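Learning to love the radio again

Sep 10, 2018

I have fallen completely back in love with the radio, and I want to tell everybody about it!

It started in June when my telly gave up halfway through a cookery programme. I meant to replace it that same week, but I'd dug my mum's old kitchen radio out of the cupboard to fill the silence, and by the weekend I'd stopped looking at tellies altogether. I'd forgotten how lovely it is to have somebody talking to you while you peel potatoes.

My favourite find so far was a programme about lighthouse families. One woman remembered her mother tying the washing down with fishing line (it still blew away, all of it, including a christening gown). I stood at the sink with the tap off for the whole thing, and the rice caught on the bottom of the pan. Worth it.

Then there are the plays. I'd always thought radio drama was all creaking doors and people saying "Put down that gun, Gerald", and some of it is, and I love those ones too! But there was a quiet two-hander about sisters clearing out a shop that had me in bits on the bus. Kavitha Rao lent me her good headphones for it and I still haven't given them back. Sorry, Kavitha.

I've been hopping between everything, mind you: a history of bread, a long chat with a bell-ringer, a half-hour on factories and how the work in them has changed over 70 years.
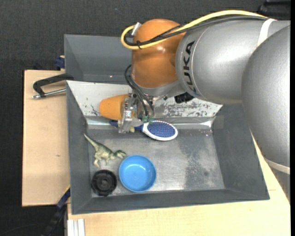
A KUKA arm, orange wrist and all.

The factory one had a retired packer on it who could still recite her old clocking-in number, and she sang a bit of the song they used to sing on the late shift. I've had it in my head ever since.

Padmavathi Pinto, who is far more organised than me, keeps a notebook of what she's heard, with marks out of 40. Why 40? She won't say. The bell-ringer got 17, and we've had words about that.

If you've got a favourite programme, please leave it in the comments, especially anything with old recordings in it, or trains. I'm making jam tomorrow and I've got the whole afternoon to fill.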